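## 4. Loading a task and checking the grasp planner

This section covers Praltach planner set-up in the Grukido simulator. Complete section 3 (arm model and joint limits) first.

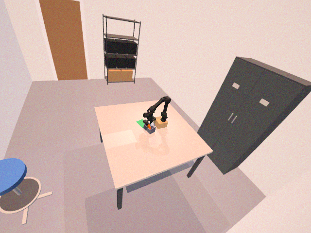 ### 4.1 Load the task

1. Start the simulator and open the bin-to-pad task. The arm must be loaded with its base fixed to the table.
2. Confirm that the green pad is registered as the place target and the bin as the pick region.
3. In the planner panel, set **Approach height** to 12 cm and **Max attempts** to 5.
4. Select **Rebuild collision map**. The table, bin and arm base are added as fixed bodies. Room furniture is skipped by default.

**Note:** The random seed is stored with the task file. The test seed is 1,626. Keep it for the checks below, or the logs will not match.

### 4.2 Run the planner

1. Set the control rate to 30 Hz.
2. Select **Plan only**. The path is drawn but the arm does not move.
3. Check that the last part of the path enters the bin from the top. If it crosses a bin wall, raise the approach height and plan again.
4. Select **Execute**.

**Caution:** Do not edit joint limits while a plan is running. The planner reads them once, at start – later changes are ignored until the next rebuild.

### 4.3 Errors

- `NO_GRASP`: the fingers do not fit between the target and its neighbors. Reduce **Finger clearance**.
- `MAP_STALE`: an object has moved since the last rebuild. Repeat step 4 of 4.1.
- `RATE_LOW`: the simulator cannot hold the set rate. Turn off shadows under **View**.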